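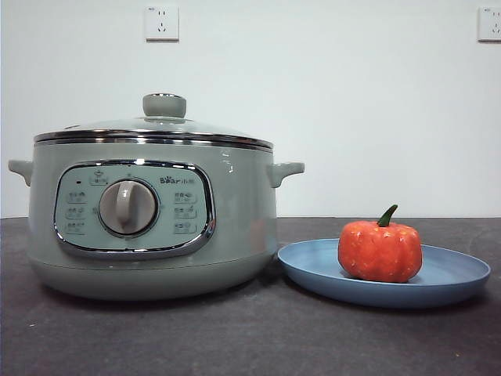
Tabletop Arm for Kitchen Tasks – Project Report
Team Jinell, Rovside shared workshop

1. Goal

We wanted a small arm that could lift a pumpkin off a plate, take the lid off an electric cooker, and put the pumpkin inside. The arm had to be built from parts we could print or cut at Rovside. We finished the build in November.

2. Build

The arm has five joints and a two-finger gripper. The links are printed, and the base is cut from scrap board and clamped to the counter. The first shoulder bracket cracked at the screw holes, so we printed it again with thicker walls. Wiring took longer than planned – the elbow cable kept catching on the gripper mount.

The control program, which we call Ruvier, runs on an old laptop. It takes pictures from one fixed camera and finds the lid knob and the pumpkin by color and outline. We labeled 528 pictures by hand to tune it.

3. Problems

The knob is the same sage green as the cooker body, so color alone did not separate them. We added a shape check for the wide cap on the short neck. The steel band under the glass lid also gave us trouble, as its highlights were picked up as edges. The orange pumpkin on the blue plate was found easily.

4. Results

We ran 40 full trials. The arm finished all steps in 31 of them. In 8 trials the gripper slipped off the knob, and in one the pumpkin rolled off the plate before it was lifted.

5. Next steps

Rubber pads for the fingers are being cut now. We also want to try a second cooker with a flat lid handle, and to move the elbow cable inside the link.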